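# Keeping the old mains going at Fledisov

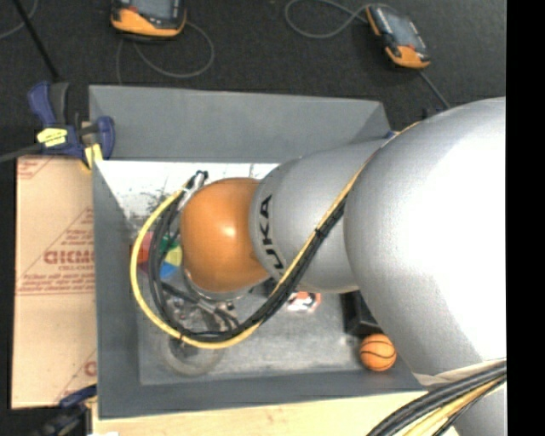
Geetha Iyengar had been in the job for two weeks when the first big break came. A cast iron main let go under the Subramaniam Road roundabout just after four in the morning, and by breakfast the lower half of town had brown water or none.

"I'd read the asset register by then, so I knew which pipe it was before the crew rang," she says. "It was on page one. The register had it down as fair condition."

Iyengar runs water network renewals for the Fledisov district, a job that covers the buried pipes between the treatment plant and the customer's meter. The treatment plant was rebuilt before she arrived. The pipes mostly weren't, and some of the cast iron in the older streets is still held together with lead joints.

Her first year went on finding out what was in the ground. The district had paper drawings, a mapping system copied from them and a shed full of repair dockets, and the three often disagreed. One street was shown with a plastic main that had been designed, costed and never laid.

"We dug a hole and there was the old pipe, looking back at us," she says. "After that we stopped trusting anything that hadn't been seen by someone with a shovel."

The crews now photograph every main they expose and cut a short section whenever a pipe is out of service. The pieces are cleaned and measured for wall thickness, and the figures go into the register in place of the old condition grades. It is slow work. Iyengar says the measurements have already changed the order of the program, and a few mains that were due for replacement have been pushed back by years.

"Age tells you less than people think," she says. "We've got pipe from the fifties in sandy ground that's nearly as good as the day it went in. Then you go up to the clay at the north end and something half as old is like wet cardboard."

The current stage takes in 17 streets and 3,000 metres of main. Most of it is being done by pipe bursting, where a new polyethylene pipe is pulled through the line of the old one and breaks it outward as it goes. The contractor, Sulex, started in February at the bottom of the hill and is working up.

Bursting means fewer trenches, but every house connection still has to be dug up and joined to the new main. That is the part residents notice. Each street gets a temporary line laid along the gutter, and people are asked to run the kitchen tap for a few minutes once they have been switched over.

"The letter used to be two pages and people didn't read it," Iyengar says. "It's half a page now, with a phone number. I get some of the calls myself."

What do they ask about?

"Driveways, mainly. Whether we'll match the concrete. We can match the strength but we can't match the colour, and I'd sooner tell them that before we cut it."

Pressure is the other half of the job. Parts of the valley floor were running far higher than they needed to, particularly overnight when few people were drawing water. The district has split the area into two zones and fitted pressure-reducing valves supplied by Fosus, which drop the pressure after 11 p.m. and bring it back before the morning showers.

Breaks in the lower zone fell to 19 in the first full year. Iyengar is careful with that number. It was a wet summer, she points out, and clay soils shift less when they don't dry out.

"I'd want to see a proper dry one before I put it in a report," she says. "The valves are helping. How much they're helping, I don't know yet."

Not everyone was pleased. A few households at the top of the lower zone found their upstairs showers had gone weak, and one motel had to have its boundary moved to the other zone. Two valve settings have been adjusted since.

The next stage crosses the river. The main there hangs beneath the road bridge on steel brackets, and both the pipe and the brackets need replacing. Iyengar would like a second crossing further upstream so the first can be shut down without cutting off the eastern side, but it isn't in the budget. For now the plan is to do the work at night and in short lengths, with a bypass over the footpath.

She came to water from road maintenance and says she still looks at the surface first – a patch that keeps sinking, a strip of grass greener than the rest. She found a leak that way outside the library on her lunch break, and the crew had it clamped by three.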